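The Long Road Out of Korkatska
By Rochelle Halliday
Reviewed by Keegan Nepia, 2022-10-25

Military history readers are used to doorstops, so a prison camp memoir that fits in a coat pocket already has my goodwill. Halliday has pieced this one together from the notebooks of her great-uncle, an army cook who was captured in April and spent the rest of the war peeling things for other people.

He is good company. He grumbles about the soup, the guards and a bunkmate called Whitelaw, whose snoring gets more pages than the surrender does. The escape, when it comes, is over in 3 paragraphs and mostly concerns a lost boot.
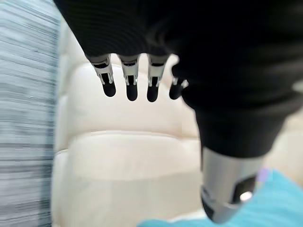

Four fingers, each with a rounded black tip.

Halliday's own chapters are the weaker ones. She is fond of telling us what the old man must have felt, right after he has told us himself – and rather better. The maps are a trial too. Mine put the Naleck crossing in the fold of the page, where it will stay until I break the spine.

Still, I read it in two sittings and went back for the Christmas dinner, which took 5 men, a stolen goose and a great deal of lying. Besbridge printed only around 1000 copies, in paperback, on the sort of paper that yellows while you look at it. I've lent mine to Anahera Tautahi and don't expect to see it again.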